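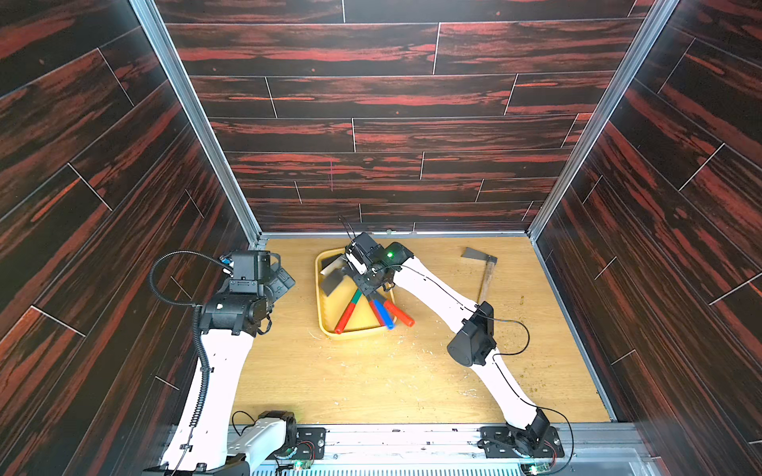 Slavica Trajkovski wrote to ask whether a shop with a single entrance needs a projecting sign as well as a fascia, and whether the second one earns its cost. Her question deserves a fuller answer than I was able to give by return mail.

A fascia sign is read from across the street. It addresses people who are already facing the building, or who are waiting at the crossing opposite. A projecting sign is read from along the sidewalk, by people who will otherwise pass the door before they see the name. On a narrow street such as those in the older part of Troltville, I would order the projecting sign first and keep the fascia plain.

**Lettering.** The name should occupy most of the panel. Telephone numbers and opening hours belong on the door glass. Anežka Hájek, whose bakery in Rurnham replaced its sign in March, removed five lines of text from the old design and retained two words. I consider the result a clear improvement.

**Size and permission.** Local rules vary a good deal. The permit office should be consulted before any artwork is approved, and the landlord's written consent should be obtained at the same time. An application may take up to six weeks. Tenants are advised not to pay for fabrication until both replies are in hand.

**Cost.** Hubáček quoted 600 for a double-sided panel with bracket, fitting included. Gostar quoted less, but its price left out the bracket and the removal of the existing sign. Quotations should be compared line by line, and the fixings should be named in each.

Illumination is a separate matter. Where the street lighting is adequate and the shop closes by evening, an unlit panel is sufficient. Restaurants will generally reach a different conclusion, and I intend to set out the options for them in a later entry.

2 September 2018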